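공연 의상·장신구 정리 사업 중간 보고

사업명: Anemska 의상 보관실 소품 정리
제출처: Plaltix 문화지원팀
작성: Divina Barredo
검토: Pavithra Kotian
보고일: 2018년 9월 15일

1. 진행 상황

2월에 승인받은 지원금으로 Trarkville 연습실 옆 보관실의 의상과 소품을 정리하고 있습니다. 겉옷과 치마류는 지난 보고 때 분류를 마쳤고, 이번 기간에는 장신구와 천 소재 부속품을 다루었습니다. 작업은 모두 여덟 차례 진행했습니다.

그동안 장신구는 종류 구분 없이 자루에 담겨 있었습니다. 사슬이 자수 부분에 걸려 올이 풀린 것이 많았고, 공연 직전에 짝을 찾지 못해 다른 것으로 대신한 일도 있었습니다. 지금은 자루를 하나씩 비워 탁자 위에 펼치고, 사슬이 달린 것과 구슬이나 끈으로 된 것을 나눈 다음 투명 상자에 넣고 있습니다. 현재까지 27점의 목록을 작성했습니다.

2. 세척과 수선

금속 장식이 있는 천은 물에 담그지 않고 마른 솔로 먼지만 텁니다. 수세미는 플라스틱 상자를 닦을 때만 쓰고 천에는 대지 않습니다. 처음에 이 구분이 분명하지 않아 안감 한 장에 보풀이 생겼고, 이후 작업 안내문에 해당 내용을 넣었습니다.

은색 자수가 들어간 검은 천 부속품은 접힌 자리의 실이 약해져 있습니다. 수선은 Salehi 공방에 맡기기로 했으며 네 점을 먼저 보냅니다. 나머지는 견적을 받은 뒤 결정하겠습니다.

3. 예산

보관 상자와 이름표 구입에 600달러를 배정했고 상자는 구입을 마쳤습니다. 이름표는 천에 꿰매는 것과 끈으로 묶는 것 중 어느 쪽이 나은지 시험하고 있어 아직 주문하지 않았습니다. 탁자보는 연습실에 있던 타일 무늬 제품을 그대로 쓰고 있습니다. 무늬가 복잡해 작은 고리나 구슬이 잘 보이지 않는다는 의견이 있어 단색 천으로 바꿀 예정이며, 비용은 소모품비에서 처리합니다.

4. 남은 일과 요청 사항

머리 장식과 허리띠류가 남아 있습니다. 목록에 넣을 품목 번호는 의상 번호와 연결해야 하는데, 오래된 의상 중 번호가 없는 것이 있어 Pavithra Kotian이 예전 공연 기록과 대조하고 있습니다. 이 작업이 예상보다 오래 걸려 최종 목록 제출 기한을 4주 연장해 주실 것을 요청드립니다. 총액 변동은 없습니다.
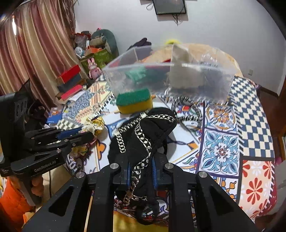
읽는 시간 4분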